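Support > Hellenside bimanual > Closed tickets > Grip force estimate drifts on soft objects

Ticket 321
Opened by: Najwa Srour
Assigned to: Américo Correia
Watching: Orla Ní Chonaill, Nghĩa Vi
Component: Rissanen force estimator
Status: Closed, fixed in config

Report (Najwa Srour)

The grip force estimate climbs while both hands hold a soft object still. It starts near the commanded value and creeps up until the controller thinks it is squeezing too hard, backs off, and the object slips out of one hand. On rigid objects the estimate stays flat.

I first saw it on the soft-goods set for the Hekbridge comparison. The method there is to lift with both hands, hold for 30 seconds, and place, with the estimator on in one arm of the study and off in the other. The estimator is supposed to win on soft goods. Right now it loses, and I don't want to write that up if the cause is a setting.

Steps to reproduce:
1. Start the bimanual hold task with the estimator on.
2. Give it a pillow or anything that deforms a lot.
3. Hold without moving the arms.
4. Watch the left and right force estimates in the log viewer.

Expected: both estimates level off after the fabric settles.
Got: both keep rising. The left one rises faster.

Reply (Américo Correia)

Thanks. A few things to rule out first.

Did you zero the wrist sensors after the arms reached the start pose, or before? If before, the hand weight is in the baseline and the reading will be off, though it should be off by a constant and not drift.

Are the cables free along both arms? A cable pulling on the wrist looks a lot like load.

Please also send the raw wrist channels next to the estimate. If the raw channels are flat, the fault is in the estimator and I can stop asking about hardware.

Reply (Najwa Srour)

Zeroed after, every time. I also re-zeroed between trials for one batch and it made no difference.

Moved the cables by hand with nothing in the grippers. The raw channels jump when I tug near the wrist and return to zero when I let go. No drift from that.

Raw channels during a hold are close to flat. They dip a little at the start as the filling shifts and then stay put. The estimate goes up while they do this. Files are in the ticket folder under "hold_raw".

Reply (Américo Correia)

That points at the estimator. It takes the raw wrist reading and adds a term for contact stiffness, which it learns during the hold from how far the fingers close for a given change in force. With a rigid part, the fingers barely move and the term settles at once. With a pillow, the fingers keep closing by small amounts and the force hardly changes. I think it is reading that slow closing as extra force.

To test it, please freeze the stiffness term after the first 2 seconds of the hold. The flag is stiffness_freeze in the estimator config. Leave everything else alone. Use the same pillow and the same chair as before so the runs can be compared.

Update (Najwa Srour)

Ran it with the freeze on, armchair setup, one hand at each upper corner of the pillow and the pillow just above the seat. 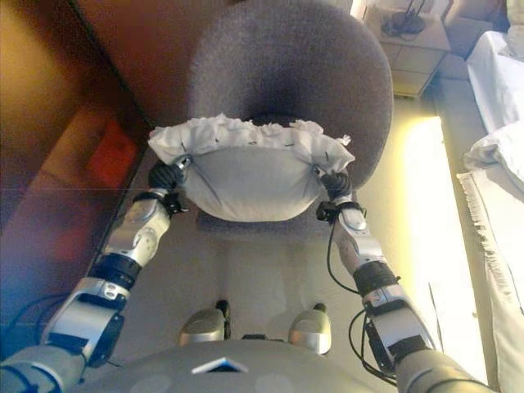 Photo: Najwa Srour / Hellenside soft-goods trials

The estimate is flat on the right and nearly flat on the left. No back-off from the controller, and no drops in this batch. I then turned the freeze off again without touching anything else and the drift came back on the first trial, so I am satisfied it is the stiffness term.

The left side still creeps a bit. It is small enough that the controller ignores it, but I would like to know what it is before I rerun the whole set.

Comment (Orla Ní Chonaill)

Check the finger position gain on the left hand. When we swapped that hand in June the new one came with the Cendix defaults, and I am not sure anyone copied our values over. If the gain is higher, the left fingers will keep hunting for the setpoint on soft material and close a little more each time.

Reply (Najwa Srour)

Orla is right. Left gain was still at the default. Copied the value from the right hand, restarted, ran the pillow again with the freeze on. Both sides flat now and they sit on top of each other in the viewer.

With the gain fixed and the freeze off, the drift is still there, slower, same rate on both sides. So there were two separate faults, and the gain was only making the first one look worse on the left.

Comment (Nghĩa Vi)

Question for the write-up. If we freeze the term, are we still testing the method as described? The protocol says stiffness is learned during the hold.

Reply (Américo Correia)

It is still learned during the hold, only over a shorter window. The protocol gives no window length, which is a gap we should fill. I would state the window, say why it was added, and report the soft-goods results with and without it. The rigid results should come out the same because the term settles well inside the window, but rerun a few to be sure.

One limit to write down: if the object changes during the hold, for example the filling slides to one end, a frozen term will not follow. For a still hold that is fine. For carrying it may not be — I would not use this setting on the walking trials without a separate test.

Update (Najwa Srour)

Reran a small rigid set with the freeze on. No change I can see against the old logs. Starting the full soft-goods set over from the beginning. The earlier soft-goods runs are marked "do not use" in the results sheet and moved to their own folder. I kept them, since Nghĩa wants the drift plots for the appendix.

Resolution (Américo Correia)

Stiffness freeze on by default for stationary holds. Left finger gain matched to right. Added a startup check that compares the finger gains on the two hands and prints a warning if they differ. Protocol text to be updated by Nghĩa with the window length. Walking trials moved to a new ticket, assigned to Orvokki Laitinen.

Closing.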